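# Chapter 2: Who Teaches the Machine?

When I ask a new class what happens to people when a robot arrives at work, I get two answers. Half the room says they lose their jobs. The other half says they get better ones, usually with the word "freed" in there somewhere ("freed from boring tasks," "freed up to be creative"). I used to give the second answer myself. Then I spent most of an August at Rustton, a company in Ritow that repacks household goods for small shops, and I came home with a notebook full of things that fit neither one.

So I'm going to start with Rustton, and we'll get to the theory in Section 2.2.

## 2.1 A packing line in Ritow

Rustton had 19 people on its packing floor when I first walked in. They handled 700 mixed orders on a normal day, which means bottles, sponges, boxes of candles, light bulbs, all in one carton and none of it the same shape. Mixed orders are hard on machines. A robot that picks up the same tin of paint all day long is old news, but a robot that has to take hold of a bottle by the neck, then a floppy bag of clothespins, then a glass jar, needs to know an awful lot about how things are held.

And where does it get that? From people who already know. The company bought its system from a supplier called Skelari, and the contract had a line in it that the packers hadn't heard of until the morning it began: staff would provide "demonstrations." Vija Strazds had been packing for most of her working life by then. She told me she thought it meant somebody from Skelari was going to demonstrate something to *her*, and she'd brought a notebook.

It went the other way. She was handed a pair of grippers to wear and asked to do ordinary small jobs at a table. Pick it up. Move it. Put it down. Do it again from the other side. The recordings went into a program called Parsa, and the program used them to work out how the arms on the line should move.

If you've never seen this sort of work done, it looks pretty plain. It's a table, a person's hands inside a pair of tools, and a few everyday objects nearby. 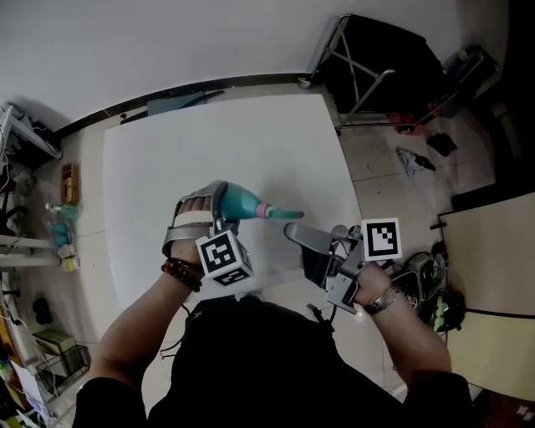
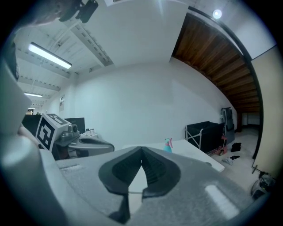
*Figure 2.1. Hand-held grippers and a white table. The patterned marker cube appears in both pictures; the spray bottle standing on the table is in the second.*

The first thing the tools do is take your fingers away. I tried a pair at Rustton and I was terrible! You have ten fingers' worth of habits and suddenly you're working with two pinchers. I knocked over a jar I could have caught bare-handed without looking up from my coffee. Vija said her first week felt like buttering toast in oven mitts. By the third week she was quick, and she'd noticed something else: she could no longer say how she used to do it. The packers had to think about every grip, and thinking about a grip is a very different kind of tired from lifting cartons.

Keep that tiredness in mind. It comes back in Chapter 4 when we talk about workload, and most of the surveys companies use don't have a box for it.

### What counts as a good day?

Under the old setup a good day was easy to spot. The cartons were gone by closing and the floor was clear. Demonstration work had no pile that got smaller. Parsa kept a running total of accepted recordings, and on my last afternoon it stood at 3,401, but what did that mean to anyone on the floor? Was that a lot? Jonatan Wallin, the shift lead, had put the total up on the break room wall because he thought it would cheer people up. A few of them liked it. Others started rushing, and rushed recordings got thrown out, so after a while he took it down again.

There was also the matter of pay. Packers had earned a small bonus tied to cartons. A person at the demonstration table packed no cartons at all, so the better you were at teaching the system, the more often you were picked for it, and the less you took home. I don't think anybody planned that. The bonus rule was older than the project, and it sat in a different office. Touran Safavi, who ran payroll, spotted it when three people asked her the same question in one week, and she got it changed before the next pay period.

### Whose skill is it?

Here is the question I'd most like you to argue over. When Vija shows a machine how to tip a bottle so it doesn't roll, who owns that knowledge afterward? The company's lawyer told me the recordings belonged to the company – simple as that. Siamak Mohammadi, who trained new hires, thought the packers should get something each time the system was sold on to another site. Vija herself mostly wanted her name on the list of people who had done the teaching. She did get that, in small print, in the back of a manual.

I've changed my mind on this more than once, and I've taught next to colleagues who haven't budged in years.

## Before you read on

Think of one thing you do with your hands at work or at home that you've never had to explain. Write down the steps, then give the page to a friend and watch them follow it without helping. Bring your notes to class, including the parts where you wanted to grab the thing out of their hands. We'll use them in Section 2.2, which looks at the difference between a task and a job.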